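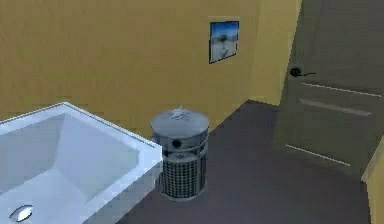 A robot that works in a house costs a lot of money, so the people who buy one make a plan first. The plan is a list of everything the robot must do, everything it needs in order to do it, and what each thing costs. Part of the plan can be worked out on a computer, in a pretend house called a simulation. A simulated bathroom has the same kinds of problems as a real one. The metal trash can by the bathtub has a domed lid with a small knob in the middle. If one of the robot's jobs is to lift that lid, the plan must include a hand that can hold a small knob. There is also only a narrow strip of floor between the can and the tub. A wide robot could not drive through it, and would have to reach the can from another side.

Step 1: Write down the jobs

Nollow is a small company that plans robots for houses. Its planner, Abdelghani Soliman, starts every plan with jobs and leaves machines for later. A job is written as one short sentence with one action in it, such as "Open the door" or "Lift the lid." "Clean the bathroom" is too big. It has to be split up until each part is a single action.

Next to each job he writes the part of the robot that will do it. Driving needs wheels and a motor. Seeing needs a camera. Lifting needs an arm, and holding needs a gripper, the robot's version of a hand. A part with no job beside it is crossed off the list. Parts that are not used still cost money, add weight, and can break.

Step 2: Measure

A robot has a width, a height, and a reach. Reach is how far the arm can stretch from the robot's body. The house has measurements too, and the two sets must fit together. The planner writes down:

- the width of the narrowest doorway
- the height of each door handle
- the height of the lowest and highest things the robot must touch
- the kind of floor in each room

The narrowest doorway on Nollow's last plan was 27 inches wide. The drive base they wanted, the Pelleo, is 21 inches wide. Subtract 21 from 27 and 6 inches are left over, or 3 inches on each side when the robot drives straight down the middle. That was enough. A robot that turns while it is in a doorway needs more room, so the plan says it must turn before it gets there or after it has passed through.
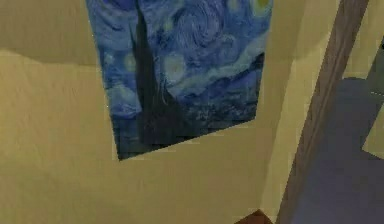 Floors matter because wheels grip some surfaces better than others. If the floor changes from one room to the next, the wheels have to work on both. Walls matter less to the wheels, but the robot uses them to work out where it is. A camera compares what it sees with a map stored in the computer.

Step 3: Test before you buy

In a simulation, a planner can change the robot by typing in a new number. The arm can be made longer or the camera moved higher, and the same job can be tried again. No metal is bought. This is where Pongsak Ratanaporn, who builds the simulated rooms, does most of his work.

Doors take him the most time. They have handles or knobs, they swing, and some have glass in them. Glass is hard for many sensors. Some sensors send out light and wait for it to bounce back, and glass can let that light pass through. The sensor may then report that the way is clear when it is blocked.

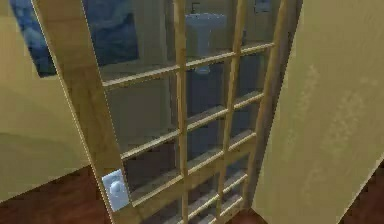

If a job fails again and again in testing, the planner has three choices: buy a different part, change the room, or take the job off the list. Changing the room is often cheapest. Moving a trash can costs nothing.

Step 4: Share out the money

Think of the whole budget as 100 coins. Nollow's plan for the Lasside house divides them like this:

Robot base and arm: 48 coins
Gripper and cameras: 27 coins
Computer and simulation work: 21 coins
Spare parts: 4 coins

The total must come to 100. If the gripper goes up by 2 coins, 2 coins must come off another line. Abdelghani thinks the spare parts line is too small and plans to raise it in June.

Words to know

Budget: a plan for spending money.
Drive base: the bottom part of a robot, with the wheels.
Sensor: a part that measures something, such as light or distance.
Simulation: a copy of a place or machine made inside a computer.

Home | Machines | Numbers | Ask a Question
Contact us | © Prasertsri Young Readers | Back to top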